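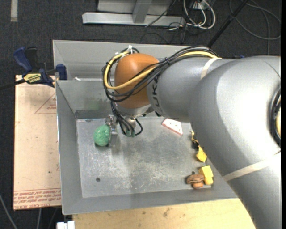 Surnero Unit: Robot Learning from Demonstration
Week 6 handout: Recording demonstrations by hand and by remote control
Read before the lab. Bring a printed copy.

1. Purpose

A demonstration is a recorded run of a task, carried out by a person through the robot, from which a control policy can later be trained. In the lab you will record runs of a single task: picking one named item out of a metal bin and releasing it at the far end. The handout covers the two ways of recording, what is stored, and the faults that make a run unusable.

2. Two ways of showing the task

Hand guiding (kinesthetic teaching). The arm is placed in gravity compensation and the operator moves it by holding the links or the wrist. Joint angles are read directly from the encoders. The operator feels contact through the arm, so a grasp against a wall or a floor is easy to judge. The drawback is that the operator's hands and forearms enter the camera view. A policy trained on those pictures will meet a different view when it runs alone.

Remote control (teleoperation). The operator stands outside the work area and commands the pose of the gripper with a hand controller. The camera view is then the same in training as in use. Contact is harder to judge, and most beginners press too hard or close too early. Expect your first few runs to be slow.

A large arm has a further cost in both methods. It hides part of the bin from a fixed camera, and the hidden part changes as the arm moves. Items on the same side as the base are the worst affected. Where an item is hidden for most of the approach, the policy has to rely on earlier pictures or on a second camera.

3. What is stored

For each time step the Fistari recorder writes:
joint positions and velocities
gripper pose in the base coordinates
gripper command and measured opening
one colour picture from the fixed camera
the time stamp

Pictures are taken at 30 per second. Robot states are logged faster and matched to the nearest picture afterwards. A typical run in this lab has 700 pictures, which works out to a little over 23 seconds. If yours is much longer, look for pauses at the start and end and trim them.

4. Frames of reference

Actions may be stored as absolute poses in the base coordinates or as changes from the current pose. Absolute poses are simple to replay but tie the policy to one bin position. If the bin is bumped, every earlier run is off by the same amount. This is why the bin is clamped. Do not loosen the clamp. If you find it loose, stop and record the fact in the log sheet before doing anything else.

Changes in pose are less sensitive to this, but small errors add up over the run. We use changes in pose for position and absolute values for the gripper opening.

5. Procedure

Check that the cables at the wrist have slack in every direction you intend to turn. A loop that is fine at the start pose may pull tight when the last joint rotates. Keep the wrist within half a turn of its start angle.

Scatter the items over the floor of the bin. Change the layout between runs, including which items touch each other and which lie against a wall. An item resting against a wall leaves little room for the gripper, so include such cases on purpose.

Start recording, wait for the tone, then approach from above. Descend, close, lift clear of the rim, move, lower, release. Stop the recording once the gripper is open and clear.

Work in groups of 2. One student operates and the other stays at the stop button. Swap when the operator has finished a full set.

6. Runs to reject

Reject a run if the gripper strikes the floor hard enough to trip the force limit, if the wrong item is picked, or if the recorder reports missing pictures. Do not reject a run only because the first grasp slipped. A recovery is useful training data, provided that the second attempt follows directly and the item ends up in the right place. Mark it with R in the log.

7. Questions on round items

A ball touches flat fingers over a small area and rolls if the first contact is off centre. With a rough surface the friction helps, but the closing direction still matters. Before the lab, sketch the contact forces for a ball held between two parallel plates, and for a ball pushed against the floor by one plate only. State which of the two can be held while lifting.

8. To hand in

The log sheet, your sketch from section 7, and one paragraph comparing your hand-guided and remote runs by length and by number rejected. Upload to the Rathore folder by Saturday. Reading for next week is the Wonico notes on behaviour cloning, first half only.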